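Hosts wanted for the Mengal open day

Soltico opens its robot workshop to the public in May, and we need four people to show visitors round. Last year 131 came, and most asked Shiuli Fakir whether the arm could make tea. It can't. You will need to say so kindly - and often.

The main demonstration is work on computer motherboards, with the gripper reaching in over the processor socket and the memory slots close by.

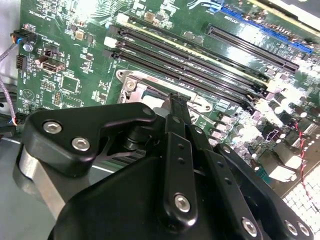 Page last changed: May, 16:46

No engineering background needed. We want clear voices, comfortable shoes and some patience with small boys and retired electricians. Training takes two hours, lunch is provided and the pay is modest but real.

To apply, send a few lines to Zineb Lahlou at the Mengal office. Please don't attach a poem this time.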